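4.2 Open-day sessions

The second set of trials was recorded during the laboratory's open day in Bragança on Sunday, September 22, 2019. Visitors entered in small groups and watched the Braloton controller run the block task at the same station used in Section 4.1. Dalsgaard operated the console and Damgaard logged the outcomes. The gripper and the speed limit were left unchanged. Fig. 3 shows the station with the gripper at the red block.
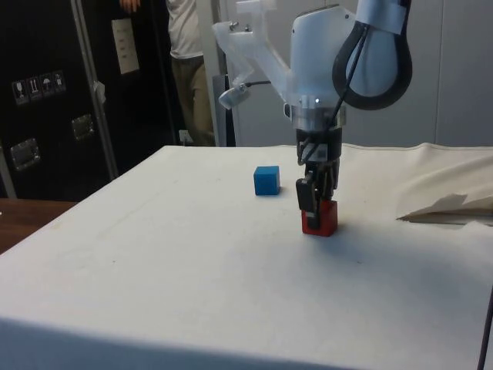
Fig. 3. Gripper lowered onto the red block; the blue cube stands to its left on the white table covering.

Of 200 attempts, 71 were started by a visitor pressing the console key, and the others by the operator. Start positions were drawn from the list of 400 used earlier. An attempt was stopped if the arm had not closed on a block within 50 s. Stopped attempts were kept in the log and scored as failures. Attempts interrupted by visitor questions were scored in the same way, so the rates in Table 2 are lower bounds.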